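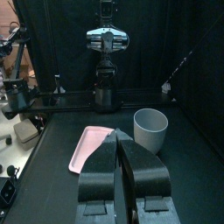
Occlusion is the first thing a wrist-view perception pipeline has to deal with. A camera carried on the arm moves with the gripper, so the fingers block the same part of every view, and whatever lies behind them is missing from the segmentation. The pink tray loses its upper right corner behind the left finger, and the lower part of the gray cup is hidden by the curved top of the right one. A detector that fits a box to the visible pixels will report a cup that is too short and a tray with the wrong center.

Week 9 notes: Masking and partial views

Course staff: Lev Tkachuk (lectures), Kári Damgaard (lab)

1. Self-mask

The fingers are known geometry. Project the finger model into the image using the current joint state and the hand-eye calibration, then grow the result by a few pixels. Pixels inside the mask are marked unknown. Do not mark them as background. The tracker treats background as evidence that an object is absent, and the object will fade out of the world model when a finger passes in front of it.

In the lab code this is the function self_mask in the Belis package. The default margin is 2 pixels. Raise it if your calibration is poor.

2. Fitting with missing edges

For the tray, fit lines to the rim edges you have and intersect them to get the hidden corner. For the cup, fit an ellipse to the open rim and use the known height to place the base. Both methods need the table plane, so estimate that first. Dark matte surfaces often give sparse depth; use RANSAC with 500 iterations and check the inlier count before going on.

3. The other arm

A second arm in view needs its own mask, from its own joint state. Check the time stamps. If the two controllers are out of step, the mask will trail the arm and the planner will see a thin obstacle along one side of it.

Lab task

Run the Jilten log from frame 235 onward with the mask off, then on. Plot the estimated cup height for both runs. Hand in the plot and one paragraph on where the two curves separate.

Reading: chapter 9 of the course notes, up to the section on view planning.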